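How to run the bottle pick at an open day

Clear the table before the doors open and put one bottle of water on it, upright, within reach of the arm. Visitors will ask for something harder. Smile and start with the bottle.

Set the fingers wide and keep the approach slow. At Cerkside on 17th January we ran it at full speed once, and the front row took a step back as one. 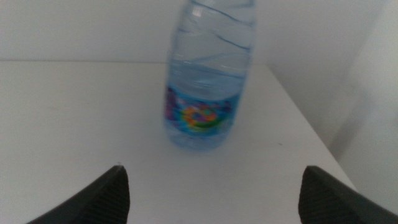 Clear plastic is a rotten thing to show off with, so choose one with a bright label and stick to that brand all day. Teach the approach first, then the grip, and save both before anyone from Altari offers to help.

Now bring the wrist camera in close and put its view on the big screen. The moulded ridges show up nicely, and people go quiet — briefly. Stop there and check the height before you close the fingers.
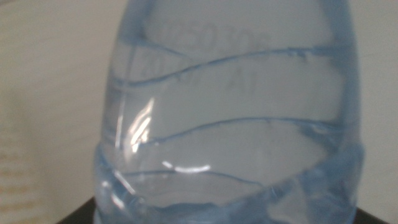
Nesma Mahrous wrote in afterwards to say that 2,000 was too much grip force for a thin bottle, and that she would start at 100 and creep up. Do it her way. Keep a towel under the table too.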